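Urnon hand gripper

The Urnon is a hand-held parallel-linkage gripper intended to be built at home or in a shared workshop. It is carried by a person and has no arm of its own. Its plans were released by the Ruvmont workshop, a members' tool shop, and have been copied and altered by other builders since. The device is used mainly to collect recordings of everyday handling tasks, which are then used to train robot arms fitted with a similar gripper. Claims made for it by its supporters are larger than the published evidence, and several of them have never been tested outside the workshop where they were first made.

Background

Ruvmont members had earlier tried to build a low-cost tabletop arm called Korent. The arm was dropped after repeated trouble with its shoulder joint, but its gripper was kept and given a handle. The change was described in the project notes as a deliberate redesign. Other entries in the same notes suggest that the group had run out of money for motors, and the two accounts have not been reconciled.

The first plans were posted in September with a parts list and a short build guide. The guide assumed access to a printer with a large bed, a drill press and a set of metric taps. Builders working at a kitchen table complained that the word "home" in the title was generous. A revised guide, dated 26 Jan 2019, removed the drill press but added a reaming step that many people find harder.

Design

The body is a printed shell with rounded housings at either side. Two pairs of linkage arms run from the center to the brackets that carry the fingers. The fingers are faced with soft textured pads, usually blue, although the color has no effect on grip and was chosen from what the supplier had in stock. A trigger under the body closes both fingers together.

The pivots are the weak point. Each is a metal pin running directly in a printed hole, with no bushing. The build guide rates the joint at 500 open-and-close cycles before adjustment. It does not say how the rating was reached, what load was used, or how much play counted as a failure. One builder's log reported visible slop after 200 cycles with a hard plastic, while another found none at the same point and blamed the first builder's printer settings. Neither log includes measurements.

The Semeniuk linkage, a variant with thicker arms and capped pivots, was offered as a fix. It is stiffer in the hand. It is also heavier at the front, and people who have used it for a full session mention a sore wrist. No direct comparison of the two versions has been published.

Use

A session consists of one person doing ordinary chores with the gripper in place of the hand. Kitchens are the most common setting. Bowls, lids and small containers are favored because they are cheap, easy to reset and come in many shapes. Stacked dishes are considered a hard case, as the fingers must take one rim without dragging the next.

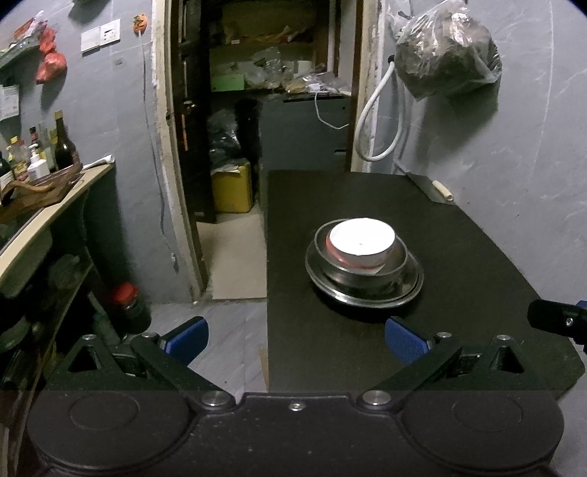
An open gripper with blue finger pads at a kitchen table, with a nested stack of tableware near the right finger.

Shiny rims cause particular trouble. Reflections on metal can confuse software that tries to work out where an edge is, and dark tabletops make shadows hard to separate from objects. The project notes recommend recording in cluttered rooms on the theory that a robot trained on tidy ones will fail elsewhere. The theory is reasonable, but the notes offer only one trial in support of it, made with a single arm and judged by the people who had built it.

Recordings are sorted by hand. In the only batch for which figures were given, 191 recordings were kept. The number thrown out was not stated, so the figure says little about how reliable the method is. Common reasons for rejection include a finger leaving view, a dropped object and a slip of the trigger. Some builders keep the drops on purpose, which makes batches from different groups difficult to combine.

Building

Most of the work is fitting. The printed holes come out undersized and must be opened a little at a time, and a pin that turns freely before assembly may bind once both arms are attached. The guide lists 13 steps. Step 4, attaching the finger brackets, is commonly done twice, as the brackets can be mounted on the wrong sides and the drawing does not mark left and right.

Finger pads are glued on. Contact cement holds well but makes replacement messy. Double-sided tape is easier to remove and tends to creep under load. Dust collects on matte black shells and has been known to work its way into the pivots, so a wipe with a dry cloth is advised between sessions. Oil is discouraged, although several builders use it anyway and report no harm.

Reception

Opinion in small workshops is divided. Supporters point to the price and to the fact that a broken part can be reprinted overnight. Critics answer that the price leaves out the camera, the storage and the many hours of sorting, and that a cheap tool producing uncertain recordings may be no bargain. The claim that anyone can build one in a weekend appears in nearly every account of the Urnon and is not sourced in any of them.

There is also disagreement over what the device should be called. Ruvmont describes it as a robot. It has no motor and makes no decisions, and other builders prefer "hand tool" or simply "gripper." The plans themselves use all three terms.

See also

Korent arm
Semeniuk linkage
Parallel gripper
Shared workshop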